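Keep the old table

When we moved to Gustisau I was told, more than once, to replace the kitchen table. It was scuffed and too big for the room. A new one from Bresamer would have cost less than having ours moved.

I think people give up furniture too easily. A table that has stood up to years of chopping and homework has shown what it can do. A new one has shown nothing yet, and the marks will come anyway — usually in the first month.
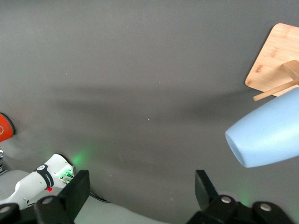

So should you ever buy new? When the frame has gone or the legs won't hold a screw, buy new and spend what you can.

Short of that, look at repair first. The joiner in Beaulieu charged me 80 for two new rails and a morning's work. The same shop will flatten a top if you ask, though I didn't. I eat off it, I don't look at it.

Councils could help here. Ours took in 2,748 items of furniture at the tip last year and put very few back into use. A covered shed, open on Saturday, would be a start. I wrote to suggest it in June and have had no reply.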